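기름은 어디에서 와서 어떻게 값이 정해질까요?

어린이 경제 교실 · 에너지 이야기

자동차에 넣는 휘발유, 비행기가 쓰는 항공유, 겨울에 난로에 넣는 등유는 모두 한 가지 재료에서 나옵니다. 그 재료의 이름은 원유입니다. 원유는 땅속 깊은 곳에 있는 검고 끈적한 액체입니다. 오늘은 원유가 우리에게 오는 길과, 원유의 값이 왜 자꾸 바뀌는지에 대하여 알아보겠습니다.

원유는 어떻게 생겼을까요?

아주 오래전 바다에는 눈에 잘 보이지 않는 작은 생물이 많이 살았습니다. 이 생물들이 죽으면 바다 밑에 가라앉았습니다. 그 위에 모래와 진흙이 쌓였고, 또 쌓였습니다. 무거운 흙 밑에서 오랫동안 눌리고 뜨거워져서 생물의 몸이 조금씩 기름으로 변하였습니다. 이렇게 되는 데에 수백만 년보다 더 긴 시간이 걸립니다. 그러므로 사람이 한 번 쓴 원유는 금방 다시 생기지 않습니다.

원유는 땅속에 호수처럼 고여 있다고 생각하는 어린이가 많습니다. 그런데 사실은 돌 속의 작은 구멍에 들어 있습니다. 물을 먹은 스펀지를 생각하면 이해가 쉽습니다.

배럴이라는 말

뉴스를 보면 "원유 한 배럴"이라는 말이 나옵니다. 배럴은 영어로 나무통이라는 뜻입니다. 옛날에 기름을 나무통에 담아서 팔았기 때문에 지금도 이 말을 씁니다. 한 배럴은 159리터쯤 됩니다. 큰 우유 한 통이 1리터이니까, 우유 159통을 한곳에 모은 것과 비슷한 양입니다. 지금은 원유를 나무통에 담지 않습니다. 큰 배나 긴 관으로 옮깁니다.

원유의 여행

프라테브달이라는 항구 도시를 찾아가 봅시다. 영어 글자로는 Pratevdale이라고 씁니다. 이 도시에는 레사베티(Lesavetti)라는 정유 회사가 있습니다. 정유는 원유를 깨끗하게 나누는 일입니다.

먼 나라에서 원유를 실은 배가 항구에 들어옵니다. 배는 육지에 너무 가까이 오지 않고, 바다 위의 시설에 관을 연결합니다. 원유는 그 관을 지나서 큰 탱크로 들어갑니다. 레사베티에서 일하는 사람은 모두 1,804명입니다. 그중에서 492명은 밤에도 교대로 기계를 지킵니다. 정유 공장은 한번 멈추면 다시 움직이는 데에 시간이 많이 걸려서 밤에도 쉬지 않습니다.

공장에서는 원유를 아주 뜨겁게 데웁니다. 그러면 원유가 김이 되어 높은 탑 안으로 올라갑니다. 탑의 위쪽은 덜 뜨겁고 아래쪽은 더 뜨겁습니다. 가벼운 것은 위까지 올라가서 모이고, 무거운 것은 아래에 남습니다. 휘발유는 위쪽에서, 등유와 경유는 가운데에서 나옵니다. 가장 밑에 남은 것으로는 도로를 까는 아스팔트를 만듭니다.

값은 누가 정할까요?

원유의 값은 한 사람이 정하지 않습니다. 팔고 싶은 사람과 사고 싶은 사람이 만나서 정해집니다. 팔 물건의 양을 공급이라고 하고, 사고 싶은 양을 수요라고 합니다.

시장의 과일을 가지고 생각해 봅시다. 사과가 많이 열린 해에는 가게마다 사과가 많습니다. 가게 주인은 사과가 남을까 봐 걱정이 되어 값을 내립니다. 태풍이 와서 사과가 많이 떨어진 해에는 반대입니다. 사과는 적은데 먹고 싶은 사람은 그대로 있으니까 값이 올라갑니다. 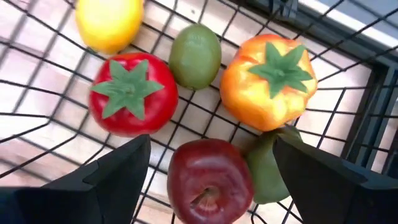
검은 철사 바구니에 담긴 모형처럼 보이는 사과, 레몬, 토마토, 배 등

원유도 이와 같습니다. 원유가 나오는 나라에서 공장이 고장 나거나 뱃길이 막히면 공급이 줄어듭니다. 추운 겨울이 와서 난방을 많이 하면 수요가 늘어납니다. 이 두 가지 일이 같이 생기면 값이 빠르게 오릅니다.

과일과 다른 점도 있습니다. 사과가 비싸면 우리는 귤을 먹을 수 있습니다. 그러나 휘발유로 가는 자동차에 다른 것을 넣을 수는 없습니다. 그래서 기름은 값이 올라도 사람들이 쓰는 양을 금방 줄이기가 어렵습니다.

갑자기 기름이 안 오면요?

많은 나라는 이런 때를 준비하여 원유를 탱크나 땅속 동굴에 모아 둡니다. 이것을 비축유라고 부릅니다. 프라테브달에서 가까운 섬 탐마시리(Thammasiri)에도 비축 기지가 있습니다. 항구에서 배로 2시간을 가야 합니다. 이 기지에는 약 558만 배럴을 넣을 수 있습니다. 기름이 모자랄 때 문을 열어 정유 공장으로 보내고, 나중에 다시 채웁니다.

낱말 풀이

원유: 땅속에서 꺼낸 그대로의 기름
정유: 원유를 끓여서 여러 가지 기름으로 나누는 일
공급: 팔려고 내놓은 양
수요: 사려고 하는 양
비축: 나중에 쓰려고 미리 모아 두는 것

집에서 해 보세요

가족과 함께 차를 타고 갈 때 주유소의 큰 가격판을 읽어 보세요. 휘발유와 경유의 값을 공책에 적고, 일주일 뒤에 같은 주유소에서 한 번 더 적습니다. 값이 달라졌으면 그 주에 기름에 대한 뉴스가 있었는지 어른과 같이 찾아보세요.

다음 시간에는 바람과 햇빛으로 전기를 만드는 방법을 배우겠습니다.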